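The Long Way to a Short Motion

27 Oct 2019

The first version of the Kodden planner could close a cardboard flap in simulation every time. On a real carton it pushed the box across the table and kept going, because nothing in the code had a notion of the box moving as a whole.

The team at Kirnier spent most of the next stretch on that problem, and very little of the work went into the planner. It went into the data. Kodden learns from recordings of people handling objects with a gripper in each hand, and the recordings are only as good as the software's idea of where those grippers are. Square printed markers on the gripper bodies give the tracker something to lock onto. When a sleeve or a cable covers one face, it has to get by on the others.

By May the group had 3399 recordings on disk. A script threw out 766 of them. In most of the rejects the estimated position of one gripper jumped between two readings by more than a hand could travel in that time. The rest had clocks that disagreed, so the left hand appeared to act before the right when both had moved together. 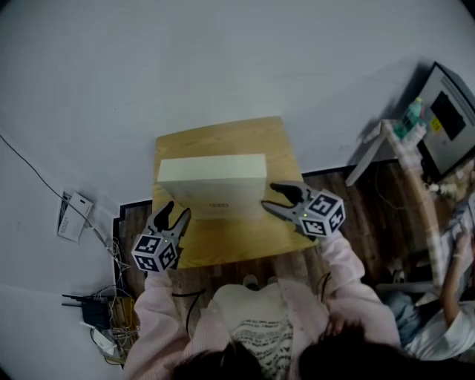 Two-handed work makes timing errors expensive. If one side presses on a carton a moment early, the carton slides. A model trained on badly aligned recordings learns to press early, and then it learns to chase the box. The engineers moved both grippers onto a single clock and rewrote the alignment step, a job that took 7 weeks and produced nothing anyone could show to a visitor.

The tool that came out of it is called Vulex. It plays a recording back as two colored paths in space, with a strip along the bottom that turns red wherever the tracker was guessing. An operator can trim the red parts or send the whole thing back to be done over.

Arnardóttir, the packaging firm that pays for part of the project, had asked for a faster planner. What it got in the fall was a planner running at the old speed, trained on fewer recordings – and one that holds the far side of a box while it works on the near side. The firm has agreed to 3 more months.

Speed is next on the list. The planner still stops to think before each contact, and on a long sequence those pauses add up to more time than the motion itself.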